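**Household Textiles, Unit 2: Upholstery fabrics and day-to-day care**

Notes by Lachlan Mackay. Read before the practical in September. Bring a pencil and the care record sheet.

## 1. What we mean by upholstery fabric

A cloth that is fixed to, or zipped over, a seat, back or arm. It has to put up with rubbing, body weight, light and spills. Curtain cloth is often sold on the same roll width but is not made for sitting on.

## 2. Plain weaves and flecked yarns

Most of the sofas you will meet in ordinary homes are covered in a plain or near-plain weave. A flecked yarn hides lint and small marks better than a solid colour. It also hides early wear, so check by touch as well as by eye.

Terms to learn:

- **Pilling**: small balls of fibre on the surface
- **Crocking**: colour rubbing off one cloth on to another
- **Crown**: the raised curve across the top of a filled cushion
- **Hand**: how a cloth feels between finger and thumb

## 3. Rub tests

The Cowie swatches in the sample drawer were all rubbed for 2000 cycles on the department's old machine, bought in 1961. Compare each one with its unrubbed half. Swatch 18 has lost its edge label, so go by the number on the back. The Orell set has not been tested and should stay in its folder.

## 4. Weekly care

1. Take everything off the seat, including throws and clothes.
2. Vacuum with the soft brush, working along the weave.
3. Turn loose cushions and plump from the sides.
4. Look at the front edge and the piping for thinning.

Do not use a damp cloth until you have read the care label. If there is no label, test at the back, under the cushion.

## 5. Colour transfer

Crocking is most often a problem where a strong colour lies against a pale one. New dyed cotton is a common cause, and damp makes it worse. On a light grey seat like this one, a bright yellow cloth left in a heap should be picked up before any cleaning starts, and the fabric under it checked for colour. Write down what you find on the record sheet, even if there is no mark. 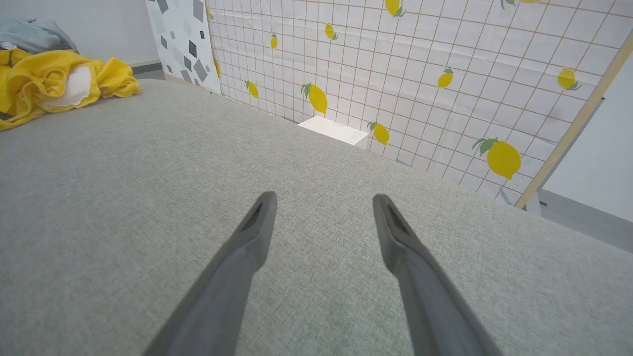
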